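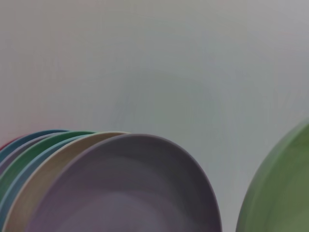

Seven Plates

Nhi rang at ten to six. They were leaving the station, her and Bình and his mother, and was there anything she could bring.

No, said Khoa. All fine. All under control.

He put the phone down on the bread and ran.

Rice on. Fish out. Lid, where was the lid. The plates stood up against the wall where Châu had left them before she moved to the coast, lavender one at the front, then the cream, then the pale blue, and the others tucked in behind. He hadn't touched them since. He ate out of the saucepan mostly. Or over the sink, toast, no plate at all.

The lavender was hers. Had been hers. You didn't say so, everybody just knew, and when Hằng came to stay that first winter and took it for her noodles there was a silence you could have sliced.

The cream was his. He'd wanted the blue but Bình had got in first, Bình always got in first, even as lodger, even owing 236 for the gas.

Five past. The fish was sticking. He turned it down, turned it up, swore at it.

Four people. Four plates. Easy. Only which.

If he gave Bình's mother the lavender then it was just a plate, wasn't it, a nice one, the biggest looking one, for the guest. That was manners. Châu would of done it herself. She'd have done it without thinking and then gone quiet over the washing up.

He reached for it. Stopped. Wiped his hands down his shirt, reached again.

His phone buzzed in the bread. Châu. She never rang on a Sunday.

"Is it tonight?" she said. "Nhi told me. Are you doing the fish?"

"I'm doing the fish."

"Is it sticking?"

"No."

He could hear gulls at her end, or a child. He held the phone with his shoulder and scraped.

"Use the good plates," she said.

"They're all there are."

"Then use them. Khoa. You're not eating off the pan lid, are you?"

"I've got to go, they're on the stairs."

They weren't on the stairs. He stood there with the spatula. Then he took the lavender off the front and the cream came a bit into the light, sandy coloured, a plate he had eaten off for years and coudn't have described to anyone.

He laid the lavender at the end by the window, for the mother. Blue for Bình. Something from the back for Nhi. And his own.

Knocking now – real knocking, Bình's, two thumps and a kick.

"Coming," he shouted, and went back for the rice.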